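2021년 9월 9일 작업 노트
변기 시트 재질별 세정제 내성, 2차 정리

8월에 시작한 침지 시험 중간 정리. 시편은 Krajewska 쪽에서 받은 백색 사출품 16개. 절반은 요소수지(UF), 절반은 PP. 로트 번호는 1135로 동일하게 적혀 있으나 재질이 다른데 로트가 같을 리 없음. 라벨 오기로 보고 문의 메일 보냄. 회신 전까지는 시편 뒷면에 유성펜으로 U, P만 표기해서 구분.

세정제는 두 종류. Erkelura 산성(구연산계)과 Ukent 염소계. 둘 다 원액이 아니라 라벨 표기 희석비대로 사용. 지난번에 원액으로 돌린 데이터는 실사용 조건과 너무 달라서 비교표에서 뺐음. 원본 파일은 지우지 말 것.

침지 누적 601시간 시점 관찰:
UF / 산성: 광택 저하 육안으로 확인됨. 모서리부터 시작. 손톱으로 긁으면 걸리는 느낌이 있음.
UF / 염소계: 변색 없음. 표면 약간 거칠어짐.
PP / 산성: 변화 없음.
PP / 염소계: 미세한 황변. 백색 기준판 옆에 놓아야 보이는 수준.

UF가 산에 약한 것은 예상대로. PP 황변은 예상보다 빠름. 안료 쪽인지 산화방지제 쪽인지 이 시험만으로는 구분 불가. 무안료 PP 시편을 추가로 넣어야 판단 가능.

광택계는 60도 기준. 곡면에서는 값이 튀므로 평탄부에서만 측정했고, 림 쪽 수치는 전부 폐기. 곡률이 있는 부위는 당분간 육안 등급으로만 기록한다. 등급은 0에서 4까지, 기존 양식 그대로.
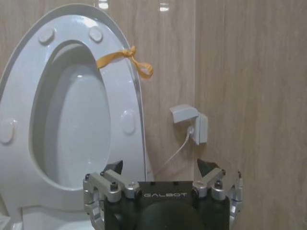 뚜껑을 세운 상태의 변기. 안쪽 면에 둥근 완충 패드.

완충 패드 주변은 별도 항목으로 잡는 것이 맞을 듯. 패드와 면이 만나는 경계에 액이 고이면 평탄부보다 접촉 시간이 길어진다. 현재 시편은 평판에서 잘라낸 것이라 이 조건이 재현되지 않음. 패드가 붙은 부위를 통째로 절단한 시편이 필요함. Panthorpe에 절단 가능 여부 확인할 것. 우리 띠톱으로는 UF가 깨진다(이미 2개 깨먹음. 시험 시편 아닌 여분에서).

항온조 건. 설정 40도인데 아래 칸이 계속 낮게 나옴. 팬 쪽 필터 청소 후 재측정했고 차이는 줄었으나 없어지지는 않음. 상하 칸 시편을 매주 교대 배치하는 것으로 임시 대응. 교대한 날은 용기 뚜껑에 표시. 표시 안 된 용기가 하나 있어서 그 용기 데이터는 참고용으로만 둔다.

염소계 용액은 유효염소가 떨어지므로 교체 주기를 줄임. 기존 7일에서 3일로. 교체 전후 농도는 시험지로만 보고 있는데 정밀도가 부족함. 적정으로 바꾸려면 티오황산나트륨 표준액부터 새로 조제해야 함. 선반에 있는 것은 개봉일 표기가 없어서 못 씀.

건조 조건도 통일 안 되어 있었음. 초기 측정분은 종이타월로 닦고 바로 측정, 이후분은 상온 방치 후 측정. 질량 변화 데이터는 두 묶음을 섞지 말 것. 앞으로는 데시케이터 24시간으로 고정.

다음 할 일
- 로트 라벨 회신 확인
- 무안료 PP 시편 요청
- 패드 부위 절단 시편, Panthorpe 견적
- 표준액 조제
- 광택계 교정판 표면 닦고 영점 재확인
- 산성 쪽 UF 시편 단면 현미경. 에폭시 마운팅 재고 없음, 주문 필요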